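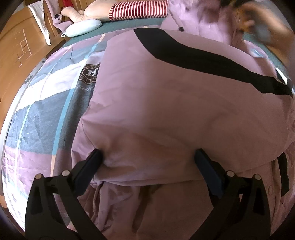
I would like to clarify the Vendodton District League rule on abandoned matches. Our under-15 fixture against Flurkitbridge was stopped by the referee in the second half after repeated abuse from spectators, and it did not restart. We were leading by one goal. Players had been sent to the touchline to wait, and a pale lilac jacket like the one shown here, worn over the team shirt, was accepted while they stood there. Does the score stand, or must the match be replayed?
Rosalind Kasprzak

The score does not stand automatically. Under Rule 17, the referee's report is sent to the league office, which may order a replay, confirm the score or award the match to either club. Your club secretary has five days to submit a written statement - it should name the official who spoke to the spectators and give the minute at which play stopped. The home club may also be fined for the conduct of its supporters.
Selamawit Wolde

We had one called off at minute 33 last season and it was replayed on a Tuesday evening. I believe cautions still counted, but please check.
Negussie

Cautions do count, whether or not a replay is ordered. The form is available from the league office on request.
Isari

Contact the help desk | Copyright Vendodton Community Sports Help | Back to top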